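# The Drawer Where We Keep Their Words

My daughter was four when she asked me if the moon gets tired of following our car. I laughed, I said something quick, and I continued driving. By dinner I had lost the exact words. I remembered that she was funny, but I could not remember how.

This is why I started with the paper slips. I keep them in the kitchen in Brukden, in the drawer under the telephone, together with a pencil on a string. When one of the children says something, I write it down and put the date on the back. I do not correct the grammar. My son said "yesternight" for two years, and on the slips he says it still.

In April I took all of them out and counted, because my sister did not believe me. There were 602. Many are not so clever. One of them says only "No soup, I am a lawyer."

Da-eun Kwak, a mother of three in Cancombe, has done the same since her oldest was a baby, but she uses her telephone and records the voice. She has 1766 recordings, and most are shorter than a breath. "I listen when they are asleep," she told me. "In the daytime I am too busy with the real ones." Her middle child, who is nine, found the recordings last winter and asked her to delete the one where he cries about a sock. She deleted it. She was sad for a week, she says, but it was his crying. 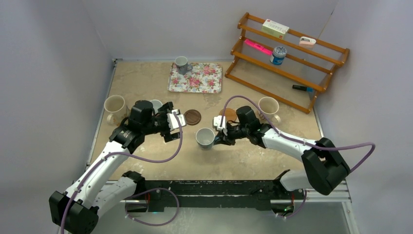

*A white cup on the tabletop, between busy arms.*

I thought about this sock for a long time. My own daughter is now eleven, and she reads very well, also the things in drawers. So I asked her if I may keep the slips. She read them on the floor for a whole afternoon, and she gave me back all except three. I did not ask which three – I think I know one.

Hidayah Ong, a grandmother who lives on the same street as I do, never wrote anything. She keeps the words by using them. In her family a towel is still a "dry blanket" and the elevator is "the small room," although the boy who named them is a grown man and has a beard. When he visits, he says these words too, and his wife has learned them.

I like her way, and I have tried it. We now say "yesternight" at the table, all of us, and my son rolls his eyes and passes the bread. But I have not closed the drawer. Last Sunday he came into the kitchen in his socks, looked at the rain, and said that the weather needs a nap. I had wet hands. I wrote it down anyway, and the pencil made a hole in the paper at the word "nap."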